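The Office in the Back Half of the Building

When Rhiannon Yorath signed the lease on the second floor at Gretside, the rooms had been empty since the previous spring. She had a budget for paint, a budget for desks and very little left over for anything else. Zustano, the small design company she runs with Dilwyn Parri, had 36 days to get out of its old place.

They started with the ceiling. A contractor quoted them for a dropped ceiling with tiles, and the number was high enough that Parri asked what it would cost to leave everything exposed and paint it. The answer was a week of labor and a lot of white paint. The pipes stayed where they were. "I stopped seeing them after a few days," he says. "Clients look up at them more than we do."

The far end of the room was harder. Yorath wanted daylight from the corridor windows but did not want people on their way to the elevator looking in at every meeting. Clear glass was out, and a solid wall would have made the place feel like a basement. They settled on frosted panels.

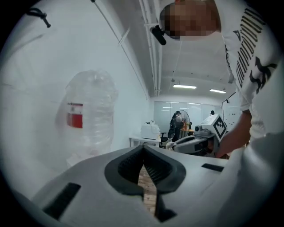
White paint, exposed pipes and frosted glass at the far end of the Gretside office.

Most of the furniture came from the old office. The black chairs were bought secondhand five years ago and have been repaired twice. The white tables are newer, ordered from Tenero in February after Parri measured the floor and found the old ones would block the door.

Cooling is still a work in progress. The building's air system reaches the front rooms well and the back rooms badly, so there is a standing fan with a black cage, and people move it to wherever they are working. Water comes in big plastic jugs. Yorath looked into a plumbed dispenser, but the nearest supply line is on the other side of the stairwell.

The lighting may change next. The fluorescents came with the lease, and Parri would like something warmer over the desks. Yorath would fix the blinds first. They have agreed to price both before summer.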